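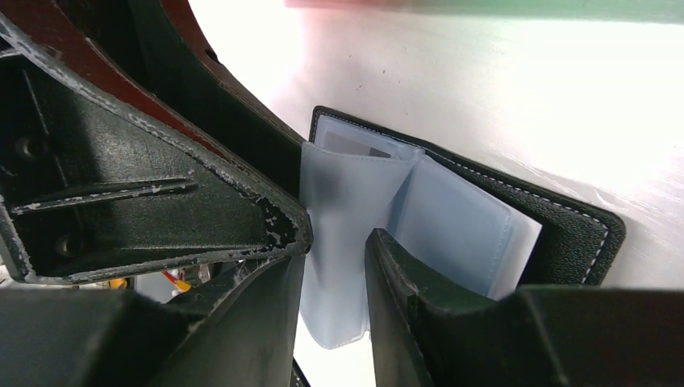 What I'm budgeting for the second card station

4 March 2024
4 min read

We have one working two-arm station and permission to plan a second. The job on it is sorting cards out of wallets and into trays, and it has been the same job since last July. I've been asked for a number before the new budget year, so I have spent the past couple of weeks going back over what the first station cost us. The quote we signed and the money we spent were not close.

The arms are the easy part. You get a price and a lead time and that is mostly it. Our supplier for the first pair was Lerar, and I have a fresh quote from them along with one from Brasden. Brasden is cheaper per arm but quotes 14 weeks, and the mounting plate is extra. Lerar includes the plate. Once I added the plate and freight to the Brasden price the gap got small enough that I would pay it to keep one set of spares for both stations.

Spares are where I got it wrong last time. I budgeted for one extra pair of gripper fingers and thought that was generous. Fingers rub against the table, against trays and against each other all day, and the finish goes at the tips first. Scuffed tips still hold a wallet. Plastic sleeves are fussier, and a thin card lying flat is fussier again. A replacement set costs us $300. I'm putting four sets in the plan for the year, and I would like two of them on the shelf before the station is switched on.

Then cable. Every arm needs a cable that can follow it through its whole reach, with enough slack to loop and not so much that it sweeps across the trays. We bought standard lengths the first time and had to reorder. Rasholm will cut to length for a small charge and I'm going to let them. Zip ties come out of the general supplies account, and so do the trays. Ours are plain open plastic ones, and red and green were the colors on hand.

The table and walls cost more than I expected too. Plain pale panels on three sides, a white top, metal edging. The panels were cheap. Getting them cut square and joined so the corners didn't gap took a local shop two tries, and we paid for both. This time I asked Šindelář for the whole enclosure as one item, delivered assembled. It's more on paper. It also takes a line called "miscellaneous fabrication" out of my spreadsheet, and I was tired of explaining that line.

Labor is the other big one. I logged 102 hours of setup on the first station, counting only the time I wrote down. That covers mounting, leveling, running cable, camera alignment and redoing the camera alignment. I'm planning the same figure for the second. I know people will say it should go faster, and maybe it will, but I would like to hand hours back for once.

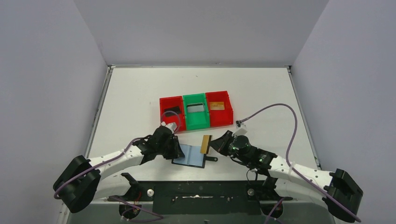
A reader wrote in under my last post to ask why we need two arms at all, given that a single arm and a decent fixture would cost half as much and a card only has to go from one place to another. The same comment suggested spending the savings on a better camera.

It's a fair question and I priced it. For loose cards one arm would do. For a wallet you want one gripper to hold it and another to work on what's inside, and the fixtures I looked at would each fit one size of wallet. We get all sizes. At the prices I was quoted, a fixture per size ate up the savings before I got through the common ones. The camera point I agree with, and there's a better one in the plan.

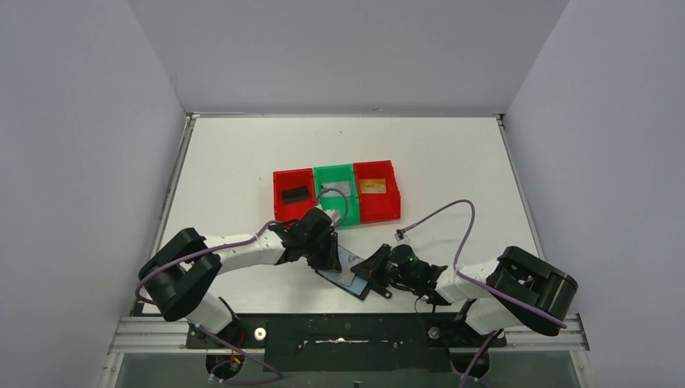 I also want money for the cards themselves. It sounds silly next to the price of an arm, but test items wear out or go missing, and you need variety: dark ones, see-through ones, shiny ones. Shiny and see-through give us the most trouble. I've set aside $40 a month for cards, sleeves and secondhand wallets. Last year that came out of my own pocket more often than it should have.

What I have left out so far is floor space and power. The room has one free circuit and I don't yet know if it can take a second station plus the lights. If it can't, the electrician's quote goes on top and I'll probably have to push the camera to the next year. I should hear back before the plan is due. I'll post the final spreadsheet once it has been approved or cut.

Recent posts
Measuring cable for a moving arm
Lead times and how I track them
Choosing trays for small parts
What I keep in the spares drawer
Getting quotes for an enclosure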